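Atell Community Help
Music and Live Performance > Touring and Bookings

Support slot offered on condition that we sell tickets: is this usual?

Posted by Clalenach

I write on behalf of a four-piece blues band which has performed locally for several years. We have been offered the opening slot at a hall in Vitville, supporting a touring act, on a date in November. The promoter's agreement states that we must take 200 tickets on consignment and return either the money or the unsold tickets 6 days before the concert. No fee is payable. We would keep a small share of each ticket sold beyond a set number, although the agreement doesn't say what that number is.

The hall holds 1,000 people and we have never played to an audience of that size. Two members regard the offer as a fair exchange for the exposure. The other two consider it to be payment in order to play, under another name. I should be grateful for advice on the following matters before we reply.

Whether an arrangement of this kind is regarded as acceptable among bands at our level. Whether we are liable for tickets that are lost, as opposed to unsold. Whether it is reasonable to ask for a written running order, including the length of our set and the time of our sound check.

The promoter has asked for a signed copy by post and has indicated that the slot will be offered elsewhere if there is a long delay.
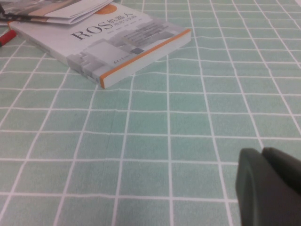
Achari

An agreement under which unsold tickets may be returned without charge is different from one under which the band buys the tickets outright. The first is common. The second should be declined in nearly all cases. On the wording given in the post, the arrangement appears to be of the first kind, but the poster should confirm that no deposit is required and that there is no minimum number which must be sold.

With regard to lost tickets, most agreements treat them as sold. The band would therefore owe the full face value of any ticket that it could not produce. It is advisable to appoint one member to hold the whole supply, to keep a written record of each ticket issued to the others, and to obtain a signature when the remainder is handed back. Electronic tickets with a code for each band remove the difficulty altogether, and a promoter who already sells online should have no trouble in providing one.

The unspecified number is the weakest part of the document. A share of sales "beyond a set number" has no value until the number is written down. The following wording may be of use:

"The Artist shall receive the agreed share of the face value of every ticket sold by the Artist above the number stated in the schedule, payable on the night of the performance."

The schedule should then be attached and signed by both parties. The number should be one that the band could reasonably expect to pass, having regard to its own past audiences and not to the capacity of the hall.

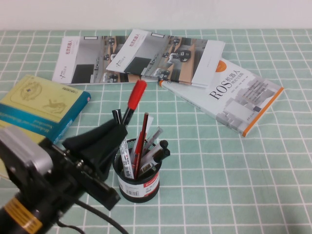 A written running order is a reasonable request and should cause no offence. It should state the time of arrival, the time of the sound check, the length of the set, and which equipment is to be shared. Opening acts are frequently asked to use the headline act's drum kit and bass amplifier. Where this is so, the agreement should state who is responsible for damage. The band should also ask whether it may sell its own recordings and shirts in the foyer, and whether the hall deducts a commission from those sales. For a band receiving no fee, this may be the only income of the evening.

Parking should be settled at the same time. It is often overlooked, and the cost of keeping a van in a town centre until midnight can be considerable.

As to whether the band should accept, that is for its members to decide. I would observe only that tickets sold to friends and family don't in themselves bring new listeners. The benefit depends upon how many of the headline act's followers are in the room when the opening set begins. The poster may wish to ask what time the doors open. If the interval between doors and the first act is very short, much of the audience will still be outside or at the bar. 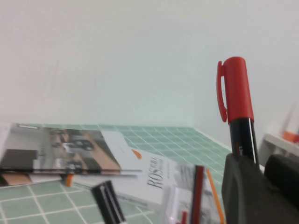 Vitville Listener
Posted June 15, 2026

I would not sign it. We did a similar one at a larger hall, capacity 2,000, and played to the front few rows. The set was cut by two songs on the night as the headliners' sound check had overrun, and there was nothing in writing to stop it.

Please do ask for the running order as the previous reply says. Please also ask who is doing your sound, as we were charged for the engineer afterwards.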